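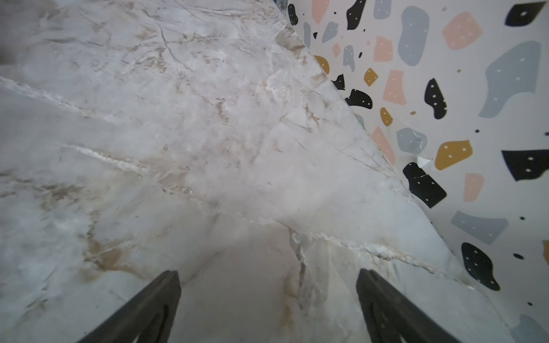 Marble and What I've Learned About Living With It

I get more mail about marble than about anything else on this page, so I've finally put it all in one place. Some of it I learned from books, some from my neighbor Anil Iyengar, who cut stone for a living before his knees gave out, and a good deal of it from ruining things.

Our kitchen has a loose marble slab that I use for pastry, and it moves wherever I need it. I fell for marble with a lot going on in it – veins, brown blotches, rusty little branches, patches like spilled tea. If you bake and cook and have kids or a spouse who cuts lemons without a board, get the busy kind! A plain white slab shows every single thing you do to it. A mottled one forgives you for years.

Is it a stain or is it the stone?

This is the question I'm asked the most. Half the "stains" people write to me about were there before they ever brought the slab home. Tan, ochre and rust colors are very common in natural stone, and no amount of scrubbing is going to shift them. What I tell everyone is to take a few pictures in daylight on the day the slab arrives and keep them on your phone. Then when you find a brown spot in November you can go back and look. (I did not do this, and I once spent an entire evening with a poultice on a mark that my sister swears was there in the store.)

A real stain usually has some relation to what you've been doing. A ring is a glass or a can. A dark soft-edged blotch near where the oil bottle lives is oil. A dull spot with no color to it at all isn't a stain, it's an etch, and I'll come to those.

Cracks and veins

Run a fingernail slowly across the line. If the nail glides over, you probably have a vein or a hairline that's been filled at the yard. If it catches, you may have an open crack, and I'd stop lifting that slab by one end. Anil taught me to carry any slab on edge, like a window pane, and to get a second person for anything you have to think twice about. Carried flat, it can snap along a weak line under its own weight.

Rough, crusty veins are a different matter. They can feel gritty under the hand and they do hold flour and dough. I go over mine with a soft nailbrush that I keep only for this, with warm water and one drop of dish soap, then wipe with a clean damp cloth and dry right away. Don't pick at them with a knife tip.

Everyday cleaning

Warm water, a drop of mild dish soap, a soft cloth, a second cloth to rinse, a towel to dry. That's my whole routine. I used to buy a spray for it and I can't say the marble looked any better.

What I keep away from it: vinegar, lemon, bathroom cleaner, anything for limescale, scouring powder, the green side of the sponge. Vinegar is the one people argue with me over, since it's in every list of natural cleaning tips. It's wonderful in a kettle. On marble it eats the polish, and quickly.

For bits of dried dough I use a plastic scraper held nearly flat. The metal bench scraper is fine for moving dough but I've put two thin gray lines in my slab with the corner of it, so now I'm careful about how I hold it.

Oil and butter

Pastry people, this is yours. Mix baking soda with water until it's like thick yogurt, spread it a bit wider than the spot, cover with plastic wrap and tape down the edges. Leave it overnight, take off the wrap, let the paste dry all the way, then lift it off with the plastic scraper and wipe. One round does very little. I've had spots that took four, and one old butter mark by the corner that only ever got lighter. I've made my peace with it.

Etches

Those pale dull patches come from acid: wine, tomato, juice, even a wet pickle. You can feel them sometimes. On a honed (matte) slab they hardly matter and tend to blend in after a while. On a polished one you can try a marble polishing powder and a damp cloth. I practiced on the underside first and I'm glad, because my first go left a shiny island in the middle of a dull sea. Start small and feather it out.

Sealing

Sealer buys you time to wipe up a spill. It won't stop etching, whatever the label says. My test is a spoonful of water left for 45 minutes. If the stone has gone darker under it, I seal again. If it hasn't, I leave it be until the next time I think of it. Check that the sealer is safe for food surfaces, put it on thin, and wipe off every bit of extra before it dries or you'll have a haze to deal with. Two thin coats beat one thick one.

What goes next to it

My friend Mitsuko Furukawa has hers beside a terrazzo pattern, the cheerful kind with colored chips, and it's got me thinking about patterns differently. I'd always been told you can have one busy surface and everything else has to be plain. I think if one is soft and streaky and the other has crisp little shapes, they get along pretty well! The pale backgrounds help. I'd put the samples side by side on the floor and live with them for a week before deciding, and look at them at night with the kitchen lights on too.

If you do set a slab on top of another surface, put something under it. I use thin felt dots on a table and a damp dish towel, wrung out hard, when I'm rolling dough and want it to stay put. Lift the slab and clean beneath it now and then – grit gets under there and scratches whatever it's sitting on. Take the towel away afterward so nothing stays damp.

Buying one

Try the offcut bin at a stone yard before you go to a kitchen store. Ask for the edges to be eased, meaning the sharp corner is taken off all the way around, and run your hand along it before you pay. Measure your fridge shelf first if you want to chill it for croissants. Mine is 2 inches too long for the fridge, so in summer I set a tray of ice on top for a few minutes and dry it well before the dough goes down.

Next month I'll get to the letters on wooden boards, including the one with the beets.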